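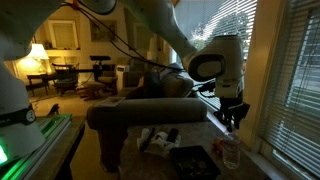

Mostance is a home-built robot arm workstation for handling small household objects. It was put together by Mỹ Huỳnh and Hrvoje Angelovski in the house they share, using a secondhand industrial arm, and was later documented so that other hobbyists could copy it. The name covers the table mount, the wiring and the control software. The arm itself was bought complete and is not part of the design.

Background

Huỳnh and Angelovski met at Rivivmont, a shared workshop where both had worked on smaller machines. Their first joint project, Indon, was a desktop arm driven by hobby servos. It could lift a pen or a battery but sagged under anything heavier, and its position drifted as the servos warmed up. Work on Indon stopped when the pair found a used full-size arm at a liquidation sale. The arm came without a stand, and its cables had been cut to free it from its old mount. Replacing them took most of June.

Mount

The base of the arm is bolted to a platform of parallel aluminum profiles, which rests on a wooden table. The profiles allow the base to be moved along their length and fixed again without drilling new holes. An earlier mount used a single steel plate. It was stiff enough, but the bolt pattern left only one position for the arm, and part of the work area was out of reach.

The table and platform together weigh 61 kilograms without the arm. Phúc Trình, a member of Rivivmont, worked out the bracing under the tabletop after the first version rocked during fast moves.

Cabling

Cables for the gripper run along the outside of the arm and are gathered with a strap near a joint, with long loops left free toward the wrist. The loops are there so that the wrist can turn without pulling on the connectors. Routing the cables outside the arm makes them easy to replace, though they can catch on objects in the room. The build notes advise running every new motion at low speed first and watching the loops the whole way through.

Gripper

The gripper is a linkage type with black fingers, mounted below the wrist. Drinking glasses are among the harder objects for it - they are smooth, they show up poorly to depth sensors, and they break. The notes suggest approaching a glass from directly above and closing the fingers in small steps.

Software

The control program, called Mizuno, was written mostly by Hậu Thái. It stores each motion as a list of joint positions that can be edited by hand. The first public version had 1831 lines of code and the current one has 2199, with most of the growth in error handling. Joint speed is capped at 90 degrees per second.

Marina Sarantis wrote the setup guide, including the section on emergency stops. The guide calls for a stop button within reach of each person in the room - a single button at the computer is not considered enough.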